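# Zwei Greifer am gleichen Arm vergleichen: Anleitung mit einem alten PC als Testobjekt

Diese Anleitung ist für Leute, die schon einen Arm am Laufen haben und jetzt entscheiden müssen, welcher Greifer für kleine, flache Teile besser passt. Ich habe den Vergleich zwischen dem Vollis-Greifer mit Parallelbacken und dem Tralness mit den schmalen Fingern gemacht. Der Ablauf ist aber für andere Modelle gleich. Deutsch ist nicht meine Muttersprache, bitte schreiben Sie mir, wenn ein Schritt unklar ist.

Stand: 6. Juni 2020

## Was man braucht

- einen Arm mit Werkzeugflansch, der kalibriert ist
- beide Greifer mit passenden Adapterplatten
- eine Kamera, die am Greifer befestigt wird
- eine Halterung für die Teile, in der sie aufrecht stehen
- einen ausgedienten Desktop-PC, bei dem man die Seitenwand abnehmen kann
- die Steuerung (bei mir Gekcombe, Firmware 2.77)

Der PC kann ruhig defekt sein. Wichtig ist nur, dass die Speicherbänke noch mechanisch in Ordnung sind und die Hebel an den Enden sich leicht bewegen lassen. Man sollte das einmal mit der Hand prüfen, mit mehreren Modulen, und erst dann den Arm einschalten.

## Schritt 1: Arbeitsplatz vorbereiten

Legen Sie das Gehäuse auf die Seite, mit der offenen Fläche nach oben. Auf einem Tisch aus Nutprofilen kann man es mit Anschlägen fixieren. Ich hatte am Anfang keine Anschläge benutzt, und nach ein paar Einsteckversuchen war das Gehäuse um zwei Millimeter gewandert. Alle Messungen von diesem Nachmittag habe ich weggeworfen.

Die Halterung für die Teile kommt links neben das Gehäuse. Der Abstand soll so sein, dass der Arm beim Schwenken nicht über seine gestreckte Stellung geht. Bei der Kabelführung lassen Sie bitte eine Schlaufe, die lang genug für die volle Drehung vom letzten Gelenk ist. Wenn das Kabel zieht, sieht man das später als Fehler in der Kraftmessung und sucht lange an der falschen Stelle.

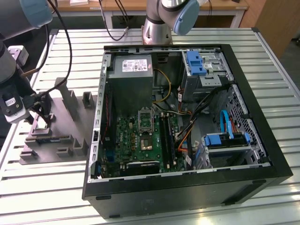 Kabelbündel vom Netzteil sind ein eigenes Thema. Sie liegen gern genau dort, wo der Greifer hinunterfahren will. Für den ersten Durchlauf binde ich sie zur Seite. Später nehme ich die Kabelbinder wieder ab und wiederhole alles, denn in einem echten Gerät liegen die Kabel auch nicht ordentlich.

## Schritt 2: Kamera und Greifer aufeinander abstimmen

Nach jedem Wechsel vom Greifer muss die Hand-Auge-Kalibrierung neu gemacht werden. Auch wenn die Kamera gleich geblieben ist! Die Adapterplatten haben kleine Toleranzen, und bei einem Speichersteckplatz merkt man diese sofort.

1. Greifer montieren und Schrauben über Kreuz anziehen.
2. Werkzeugmittelpunkt in Gekcombe neu eintragen.
3. Kalibriertafel auf den Tisch legen, Arm in verschiedene Stellungen fahren, Aufnahmen speichern.
4. Restfehler ansehen. Ist er größer als 0,3 mm, die Aufnahmen wiederholen.

Mein Kollege Recep Eren macht Punkt 3 immer zweimal und vergleicht die Ergebnisse. Ich finde das inzwischen vernünftig.

## Schritt 3: Greifen aus der Halterung

Beginnen Sie mit einem Speichermodul. Der Arm fährt senkrecht über die Halterung, öffnet den Greifer, fährt hinunter und schließt mit kleiner Kraft. Ich fange mit der untersten Stufe an und erhöhe, bis das Modul beim Anheben nicht mehr rutscht. Gegriffen wird oben an der Kante und mittig. Die Kontakte und die Chips sollen die Backen möglichst nicht berühren.

Mit dem Vollis war das Greifen einfach, die breiten Backen halten das Modul gerade. Beim Tralness hat sich das Modul manchmal um die Fingerspitzen gedreht. Dünne Gummiauflagen von Polat haben das besser gemacht, aber nicht ganz gelöst.

## Schritt 4: Einstecken

Für das Einstecken braucht man eine Kraftbegrenzung. Stellen Sie diese auf 80 Newton und lassen Sie den Arm im letzten Stück langsam fahren. Wird die Grenze erreicht, bevor das Modul unten ist, soll das Programm abbrechen und senkrecht zurückfahren. Bitte niemals mit der Hand nachhelfen, solange der Arm aktiv ist.

Hier hatte der Tralness seinen Vorteil. Zwischen zwei benachbarten Steckplätzen ist wenig Platz, und der Vollis stößt mit der Außenseite an, wenn daneben schon ein Modul sitzt. Man kann das umgehen, indem man die Reihenfolge ändert, aber das geht nicht bei jedem Board.

## Schritt 5: Auswerten

Ich schreibe pro Versuch eine Zeile: Greifer, Steckplatz, höchste Kraft, Dauer, Ergebnis. Als Ergebnis gibt es nur „drin“, „verkantet“ und „verloren“. Am Ende standen in meiner Tabelle 2175 Zeilen, das ist für eine erste Entscheidung viel zu viel. Man sieht den Unterschied schon deutlich früher.

Verkantete Versuche sollte man getrennt nach Greifer anschauen. Beim Vollis kamen sie fast immer vom Nachbarmodul, beim Tralness vom Verdrehen beim Greifen. Das sind verschiedene Probleme, und in einer gemeinsamen Prozentzahl würde man sie nicht erkennen.

## Welchen nehmen?

Für Arbeiten im offenen Gehäuse bleibe ich beim Tralness mit den Auflagen. Wer hauptsächlich aus Halterungen greift und auf freie Flächen ablegt, hat mit dem Vollis weniger Arbeit. Den Prozessor habe ich mit beiden noch nicht richtig versucht, dafür möchte ich im November einen Sauggreifer ausprobieren. Die Tabelle und das Gekcombe-Programm schicke ich auf Anfrage gern per Mail.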